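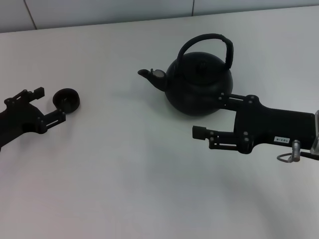
I buy the same tea you pour at the shop and at home it comes out flat and a bit dusty, so what am I doing wrong? The note came in through our website in June, and it was such a fair question, and so close to what we hear over the counter every week, that we finally sat down and wrote this page. Most of what we know about brewing at home is on it, along with the usual business about orders and returns. If you don't find your answer, write to us or stop by the Gredstead shop and we'll put a pot on.

Brewing at home

Why does my tea taste flat?

Nine times in ten we'd look at the water before we'd blame the leaves. Very hard water dulls a good black tea and leaves that thin film on top that looks like an oil slick. Try one pot with filtered water and one straight from the tap, side by side, and see if you can taste a difference. If you can, a simple pitcher filter is all you need. We don't recommend distilled water, which makes everything taste a little hollow.

The other thing to check is how old the tea is. We've all got a tin at the back of the cupboard that we've been saving for company, and I'm sorry to say it isn't getting any better back there.

How long should I steep it?

For our black teas, 4 minutes is where we start. Green teas want less, and 3 minutes is plenty for most of them, sometimes too long if the leaf is very fine. Herbal blends are hard to overdo, so put a lid on the pot and go fold the towels. Please do taste as you go! The times on our labels are the ones we like, and you may like something else entirely.

Does the water have to be boiling?

For black tea and herbals, yes, a proper boil, poured right away. For green tea, let the kettle stand with the lid off for a few minutes first. You can use a thermometer if you enjoy that sort of thing, and a couple of us do, but we made green tea for years by just waiting until the steam calmed down.

Can I boil the same water twice?

You can. People feel strongly about this one and we've had some lively conversations over it. We empty the kettle and start fresh in the morning, mostly out of habit, and top it up the rest of the day.

How do I get the chalky stuff out of my kettle?

Fill it halfway with equal parts white vinegar and water, bring it to a boil, turn it off and leave it for 30 minutes. Pour it out, rinse well, then boil a full kettle of plain water and throw that away too, unless you want your next cup to taste like pickles. If your kettle has an enamel or cast iron interior, skip the vinegar and follow the maker's instructions.

My loose tea ends up all over the counter. Would bags be better?

Whatever gets you drinking tea is fine with us. We do sell empty paper filters that you fill yourself, and they're a nice halfway house - you get the whole leaf and none of the sweeping up.

Our teas

What is the difference between Branov and Mevia?

Branov is our everyday black blend, malty and strong, and it takes milk very happily. Mevia is lighter, a black tea with dried orange peel, and we think it's nicest plain or with a little honey. If you're buying for someone whose taste you don't know, we'd lean toward Mevia.

Is Rivadeneyra caffeine free?

Yes. It's mint, lemon verbena and chamomile, with no tea leaf in it at all. We pack it on the same table as our other teas, though, and a stray leaf can wander in. If you avoid caffeine for medical reasons, please talk with your doctor first.

How should I store it?

In a tin with a tight lid, away from the stove and away from your spices. Tea picks up smells quickly, and we once kept a very nice green next to the cumin and had to drink the results. The fridge isn't a good idea, as the tea gets damp every time you open it.

How long does it keep?

Black tea is at its best for a year after opening. Green tea fades faster, so buy the small size unless you drink it daily. Old tea won't hurt you if it has stayed dry. It just won't have much to say.

Orders and the shop

How many teas can I put in a sampler?

The sampler box holds 11 small packets, and you can choose them all yourself or leave it to us. If you leave it to us, tell us in the notes box what you usually drink, and anything you can't stand. We had a long letter once on the subject of licorice and we took it to heart.

Can I return a tea I don't like?

Unopened tins can come back within 30 days for a full refund. If you've opened it and it simply isn't for you, write to us anyway. We can't take it back, but we can usually work out what you were hoping for and send you a packet of something closer.

Do you sell kettles or teapots?

Teapots, yes, though only at the shop, as we've had poor luck mailing them. We don't sell kettles, but we're always glad to talk about them. A comfortable handle and a spout that doesn't dribble matter more than anything else to us.

Can I bring my own tin to be filled?

Please do. Make sure it's clean and completely dry, and we'll weigh it empty before we fill it.

Page updated August 2026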